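How to oil a wood countertop without buying the whole shelf

Every August the hardware store in Clurton builds a pyramid of wood care products by the front door, and every August I get letters asking which one to buy. My answer hasn't changed much. Most of them are mineral oil with a nicer label, and the ones that aren't mineral oil need more reading than the front of the bottle allows.

I've been oiling the same counter for years. I have tried Vitum, which smells of oranges and costs a silly amount, and I have tried Jitura, which claims to "feed" the wood. Wood is dead. It doesn't eat. What you're doing is filling the surface so that water and beet juice have a harder time getting in.

What you need

Food-grade mineral oil from the drugstore
Sandpaper in 220 grit, plus a coarser sheet if the surface is rough
Two or three old cotton T-shirts
A plastic scraper
Dish soap

First, find out what is on there already. Put a few drops of water on the wood and leave them for 10 minutes. If they sit up in beads, the counter doesn't need oil yet, whatever the calendar on the bottle says. If they soak in and leave a dark patch, carry on. If the surface looks glossy and feels like plastic, somebody has varnished it, and oil will only sit on top and get sticky. You would have to sand that off first, and it's a different job.

Wash the counter with a damp cloth and a little soap, wipe it again with plain water, and let it dry overnight. I know the instructions on the Vachon tin say an hour. I tried an hour once and got cloudy patches near the sink.

Sand lightly, always along the grain. You want to knock down the fuzz and that's all. People get carried away at this stage and end up with a dip where they do their chopping. Wipe off the dust with a barely damp rag and wait until the wood is dry again.

Now pour on some oil and spread it with a piece of T-shirt. Use more than seems polite. Don't forget the end grain, which drinks far more than the top, and get the underside of the front edge if you can reach it.

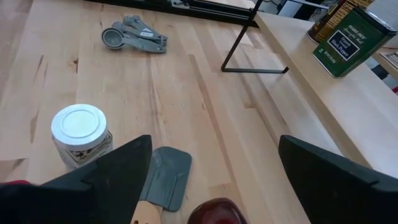
Leave it for 40 minutes, then wipe off whatever is still sitting on the surface. I start after supper and have the second coat on by 9 p.m. A third coat is worth it on new wood. On an old counter I have never been able to tell the difference, and I doubt the people who recommend five coats can either.

Mineral oil won't harden, so a counter will feel slightly greasy the next morning. Buff it with a dry cloth. If you can't stand the feel, a beeswax and oil paste on top helps a bit, though it won't stop a hot pan from leaving a ring – use a trivet.

Áine Ó Súilleabháin wrote in to ask about olive oil, because her mother always used it. It works for a while, and then it can turn rancid and the kitchen smells like an old box of crayons. I'd stay away from it.

As for how often, repeat the water test when the wood starts to look dull. Mine gets done twice a year, sometimes less. Rags with mineral oil on them can go in the wash or the trash, but if you used linseed or tung oil, spread them out flat outdoors until they are stiff. Those can heat up and catch fire in a pile, and that warning on the can is one I do believe.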